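Kitchen tips for people testing grippers

Quick notes from the simulated kitchen runs. Comparing 2 grippers on the same arm — the Tradden two-finger and the Radcombe with the longer jaw. Same controller for both, Ong, default gains unless I say so. Tips in no order.

Start with coffee stuff. Carafe handles, saucers, cups. Small round things on a flat counter will show you a bad wrist angle faster than any benchmark.

Saucers: do not pinch from the top. Tilt, come in low, one finger under the lip. Tradden does this fine. Radcombe needs the wrist dropped first or it shoves the plate along.

Soft things last. A crumpled cloth eats a whole afternoon if you let it.
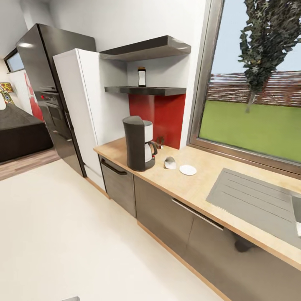
Park the base square to the counter before you do anything else. A diagonal approach looks ok on the monitor and then the elbow runs out of room. I lost 9 runs to that before I moved the start pose back.

Save the start pose. Name it something you'll recognise next week, not "test".

Sinks. Approach from the drainboard side, keep the forearm low, stop short of the faucet. Set a keep-out box round the spout and make it bigger than you think. Faucets are tall and the planner is an optimist.

Small metal objects near the back of a basin: slow the last bit right down. Close gently, wait, then lift. If your controller logs finger effort, watch that instead of the picture — silver on steel is hard to read in a wrist view. 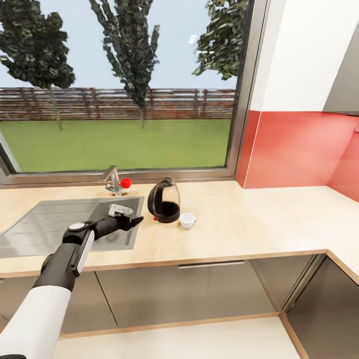 Lift straight up before going sideways. Sounds obvious. Check your path anyway, mine cut the corner for a week.

Controller timing. 400 ms pause between close and lift worked for both grippers. Shorter and the Radcombe started up before the fingers had settled. Longer just wastes time.

Logging: one folder per gripper, same file names in both. Don't mix them and sort later, you wont. I'm at 177 runs and the only ones I can't use are from the day I mixed them.

Bar handles next. Wrist camera on, fingers open wide, line up with the bar before moving in. Horizontal bar means you roll the wrist so the fingers go above and below it. Forkesell camera settings: exposure locked, auto off, steel doors throw it otherwise.

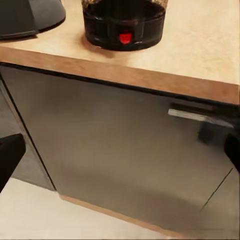

Radcombe, February 12, 2024

Door pulls, first pass. Tradden gets a better hold on the bar, shorter fingers, less flex. Radcombe reaches in easier but wants a slower pull. Pull along the arc of the door, not straight back — set the hinge line in Ong first and let it do teh curve.

Left to do: drawers, then the cloth again.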